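Reuse of Transport Bins in a Small Parts Warehouse
Project report, Logistics Fundamentals
Krystyna Urbańczyk and Mieczysław Kozłowski

2. Background

The Udamside warehouse ships small household goods to shops in the region. Goods arrive in cardboard from the supplier Szulc and are moved into reusable bins before storage. The bins are bought from Hollier and are meant to stay in circulation for several years. At the start of the project the stock list showed 1045 bins. A count made on a Monday in November found 746.

3. Method

We followed the bins through receiving, storage, packing and return. Each bin in the count was sorted by location and condition. Shift leaders were interviewed separately, using the same set of questions. Bins at customer sites were not counted directly. For these we used delivery notes, which do not always record the number of bins sent. 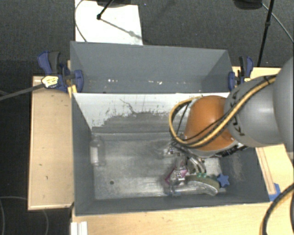 Where do most of the missing bins leave the system? At the return step, when a driver collects empties from a shop and no entry is made on either side.

4. Results

Losses inside the building were low. Bins in storage matched the list closely, apart from one aisle where two sizes had been entered under the same code. Deliveries to shops were a different case. Of the delivery notes checked, more than 400 had the return field left blank. Shop staff told us they use spare bins for their own stock and give them back only when asked.

Damage was a minor factor. Cracked rims were the most common fault, followed by labels that could no longer be read. The warehouse puts a new label on such a bin under a new number, so the old number stays on the list as an open item. This makes the loss look larger than it is.

5. Proposed changes

The return field should be required before a delivery note can be closed. Old bin numbers should be deleted when a new label is printed. We also suggest a target stock of 900 bins, to be reviewed after the next full count. A deposit was considered but left out, as the shop contracts would have to be rewritten.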